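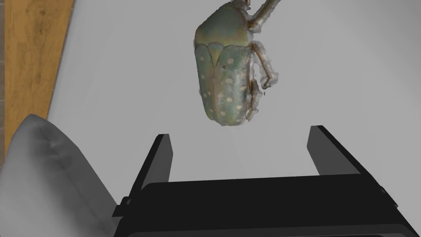

Gergate Nature Club: Junior Pages

Is That Really True About Bugs?
By Colleen Perron

People love telling you things about bugs. Your uncle tells you one at a cookout, a kid on the bus tells you another, and there's usually one printed on the back of a cereal box. They get told in a very sure voice. I have been hearing them for most of my life and I've got to the point where a very sure voice makes me suspicious.

So we're going to take some of the famous ones and poke them. Some will fall over. One or two will stay standing, and that's fine too. Being a skeptic doesn't mean saying "no" to everything. A kid who says no to everything is as easy to fool as a kid who says yes to everything, only in the other direction.

"You can tell how old a ladybug is by its spots"

I hear this one more than any other. One spot for every year, people say.

Think about it before you look anything up. If it were true, a ladybug with seven spots would be seven years old. Seven! That's older than some of the people reading this. Most ladybugs live for a year or so, and plenty don't make it that far, so something has gone wrong already.

Next question: when would the spots show up? A ladybug starts as an egg, hatches into a larva that looks like a tiny alligator, turns into a pupa, and then comes out as an adult. The adult is soft and pale at first. Over the next hours its wing covers harden and the color and spots come in. After that it never sheds its skin again. There's no birthday when a new spot pops out.

What the spots can help with is what kind of ladybug you've found. There is a two-spotted ladybug, and there's a kind that usually has 16. The second one isn't a grandfather. It's a different species. But be careful even here, because some species come in lots of patterns, and one kind can have many spots, few spots, or none at all.

Spots aren't only for ladybugs, either. Plenty of other beetles have them. The one at the top of this page has little cream-colored spots all over its green wing covers, and if spots were years it would be older than your grandparents.

Verdict: false.

"Scientists proved that bumblebees can't fly"

People tell this one to make a point about believing in yourself. It's a nice point. The story is still shaky.

No scientist ever looked at a bumblebee going past the window and decided it wasn't happening. What seems to have gone on, many years ago, is that somebody tried to work out bee flight using the kind of math you'd use for an airplane. An airplane's wings stay still and stick straight out. A bee's wings sweep back and forth very fast, twisting as they go, and that makes little swirls of air that help hold the bee up. If you do the math for a stiff wing, you get the wrong answer for a floppy one.

Who did the math? Here the story goes foggy. Some people say it was a professor at a dinner. Some say it was in a French book. I've seen it told so many ways that I don't trust any of the details. When a story keeps changing its names and places, that's worth noticing.

Verdict: false. The bees were right and somebody's sums were wrong.

"Earwigs crawl into your ears and eat your brain"

This is what older cousins are for.

The name doesn't help. "Earwig" comes from very old English words that mean something like "ear insect," so people were telling this story a long, long time ago. But old doesn't mean true. People also used to think that flies came out of rotten meat by magic, until somebody put a cover over the meat and waited.

Earwigs like dark, damp, tight places. They want to be under a flowerpot. Could a bug ever end up in somebody's ear? Yes, once in a while it happens, with all kinds of small insects, and a doctor can take it out. Could it get to your brain? No. There's an eardrum in the way, and behind that there's bone. An earwig has no tools for bone, and it's happier with old leaves.

By the way, the pincers on the back end are real, and a big earwig can give you a pinch. Mother earwigs also guard their eggs, licking them clean and staying close by. I think that's a better fact than the brain one and I wish cousins would tell it instead.

Verdict: false, with a tiny bit of true stuck to it.

"Some beetles fly with their wing covers shut"

I didn't believe this when I first heard it.

You may know that a beetle has two pairs of wings. The front pair are hard, like a shell, and they meet in a line down the beetle's back. The back pair are thin and are folded up underneath. When a ladybug takes off, the hard covers swing up and out of the way, and the thin wings unfold and do the work. I'd watched that happen plenty of times. So when a man on a walk at Caron told me that some beetles don't bother opening up, I thought he had it muddled.

He didn't. Flower chafers, which are chunky beetles that visit flowers and ripe fruit, have a notch along the side of each wing cover. The thin wings slide out through the gap and the covers stay down on the beetle's back. I had to see it for myself, and it took me two summers, and the beetle flew like a thrown walnut.

Verdict: true. I was wrong, and I don't mind saying so. If you never change your mind about anything, you're not being a skeptic, you're being stubborn.

"There are 457 kinds of beetle in Caron Woods"

I read this on a sign by the parking lot. It might be right. There are hundreds of thousands of beetle species in the world, so a few hundred in one woods isn't silly at all.

What bothers me is the number. It's so exact. When you see a number like 457, it feels as if it must be true, because why would anyone make up the 7? But an exact number should make you ask more questions, not fewer. Who did the looking? How long did they look? Did they look at night, when a lot of beetles are out? Did they check up in the treetops and inside the dead logs? Is it the number of kinds that live there or the number that somebody happened to find?

Those last two are very different. Suppose you hunt for socks in your bedroom for five minutes and find four. You can say, "I found four socks." You can't say, "There are four socks in my room," and anyone who has looked under your bed will back me up.

I'd like the sign better if it said "457 kinds found so far," and had a date on it.

Verdict: don't know. You're allowed to say that. It's a perfectly good answer and grown-ups should use it more.

"Clekedance keeps away more than 1,000 kinds of bug"

Clekedance is a spray. They sell it at the garden store in Cemstead, in a bottle with a frowning fly on it.

When somebody is selling something, put on your thickest skeptic hat. I'm not saying the people who sell things are liars. I'm saying they'd like you to believe it, and that's a reason to slow down. Did they test it on every single one of those bugs? What does "keep away" mean? Away for a minute, or away for the whole picnic? And if there weren't many bugs at your picnic, was that the spray, or was it just windy?

You can find out about the wind part. It's called having something to compare with. Put out two plates of cut-up fruit, the same fruit and the same size, in the same sort of spot but well apart. Get an adult to treat the ground by one plate with whatever is supposed to work. Leave the other one alone. Then go and look at both after lunch. One try isn't enough, so do it again on other days and swap which side gets the treatment. Don't touch or breathe in the spray yourself, and don't eat the fruit when you're done.

Verdict: show me the plates.

Questions to keep in your pocket

How does the person know? Did they see it, or did they hear it from somebody who heard it?

Would I be able to check it?

Is anybody selling me something?

If it were true, what else would have to be true? (This is the one that sinks the ladybug story. Try it on other things. It works on older brothers.)

What would change my mind?

That goes for this page as well. I've told you a lot of things in my own pretty sure voice, and you haven't seen me check a single one. Go to the library and ask for a book on beetles, and then ask for a different book by a different person and see if they agree. Look at a real bug under a real flowerpot. Put the flowerpot back gently when you've finished.

If you catch me in a mistake, write to the Junior Pages and tell me how you know. The "how you know" part is the part I'll read first. In October we'll be doing spiders, so send in whatever you've been told about those, especially if it came from a cousin.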